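Disinfectant vs. cleaner on vinyl gym upholstery, and what to do about cracks

Posted in Facilities and Maintenance

Fereshteh Mazandarani

I look after a small fitness room in an apartment building. There are 19 pieces of equipment, most of them selectorized machines with molded vinyl pads. The previous manager stocked a quaternary ammonium concentrate under the Huven name and left a spray bottle at each end of the room. Residents spray the pads heavily and leave. Several seats have gone stiff along the edges and two have hairline cracks.

Three things I would like to settle before the July order goes in:

The label gives one dilution for "cleaning" and a stronger one for "disinfecting." Is there any benefit in using the stronger one every day?

Does the product itself harden vinyl, or is it sweat and age?

Can a cracked pad be repaired, or does the cover have to be replaced? The supplier (Yazdani) quoted me for complete pads only, and the price is not small.

For reference, the room is kept at normal indoor temperature and gets afternoon sun through one window. The stiff seats are not all on the window side.

jutland_ops

Taking these in order.

Dilution. Cleaning and disinfecting are separate operations. Cleaning removes soil, body oil and salt. Disinfecting requires a stated concentration to stay visibly wet on the surface for the contact time printed on the label. If residents spray and wipe after two seconds, the stronger mix gives you more residue on the pad and very little else. Use the cleaning dilution for the wipe after each user and do one proper disinfecting pass a day, at closing, with the full contact time. Read the label for your product. Contact times differ a lot between products and I would not assume the one on the Huven concentrate matches anything else you have used.

Hardening. Upholstery vinyl is PVC with plasticizer in it. The plasticizer is what keeps it flexible. It leaves slowly by itself, and faster with heat, UV and solvents. Alcohol is the usual offender. Quats in water are milder, but the dried residue builds up in seams and creases, holds body oil against the cover, and the oil draws plasticizer out. That matches edges going stiff first. It also explains why the window side is no worse than the rest.

What I would change:

Wipe the whole pad with plain water once a week to lift the residue, then dry it.
Spray the cloth instead of the pad. Overspray runs into the staple line under the seat, where the board backing takes it up.
Do not use vinyl dressings with silicone. They make the surface slick, and a slick seat on a leg press is a liability.

Repair. Separate surface crazing from a through crack. Press next to the line with a thumb. If the line opens and you can see fabric or foam, it is through. A through crack lets sweat and cleaner into the foam, and foam can't be disinfected by wiping the outside. In that condition the pad should come out of service until it is re-covered.

gordy b

just put tape on it. we had a bench with tape on it since the 2000s and it is fine. the tape needs redoing every so often

Tape edges lift and collect dirt, and the adhesive is hard to remove when you do get around to the real repair. Temporary only. (jutland_ops)

Flellance

I re-cover seats for a living, mostly dental and gym, so this is about the third item only.

You almost never need a complete pad. Suppliers quote the complete pad because it is one part number. A pad is a shaped board, a block of foam and a cover stapled to the back of the board. An upholstery shop can strip it, check the foam and put a new cover on. Unless the foam has collapsed or smells sour when the cover comes off, it goes back in.
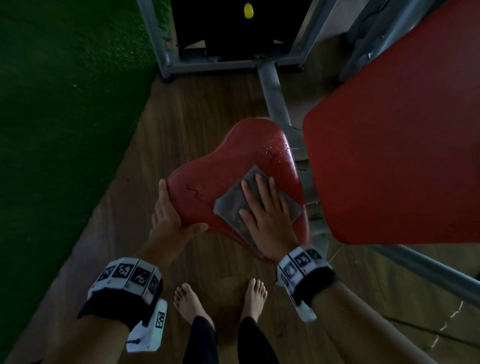 The cost of a cover depends mainly on the outline. A plain rectangle can be pulled and stapled with no sewing at all. Anything with an inside curve needs relief cuts or a sewn boxing strip, and that is where the labor goes. When you ask for a price, send the width, the depth, the thickness at the front edge and a tracing of the outline on paper. Also say how the pad is attached to the machine. Most come off with a few bolts from underneath, and you will save money by removing it yourself. Put the bolts in a labeled bag, and don't run the machine without the pad.

Ask for contract-grade vinyl with a topcoat rated for disinfectants, and get the care sheet for it in writing. Some care sheets exclude quats above a certain concentration, and you want to know that before you choose the vinyl. A cold-crack rating matters for outdoor furniture and can be ignored in your case.

On liquid vinyl repair kits: I have tried several, including the one from Jutus. They fill surface crazing well enough on an armrest. On a seat, the cover stretches each time someone sits, and the filler separates along the same line. Color matching is also poor once the surrounding vinyl has faded.

If both cracked seats are the same model, have them done together. The shop makes one pattern and cuts both from it.

Fereshteh Mazandarani

Did the thumb test. One is surface only and the other opens to the fabric, so that machine is tagged out. I will trace the pad and ask two local shops. Bottles are being refilled at the cleaning dilution and the disinfecting pass moves to closing.

Still unclear to me: if the label says the surface must stay wet and mine dries before the time is up, do I reapply or start over?

jutland_ops

Reapply before it dries and keep going. If it has already dried, start the time again. Drying early usually means the cloth was wrung out too far, or a fan is pointed at the equipment.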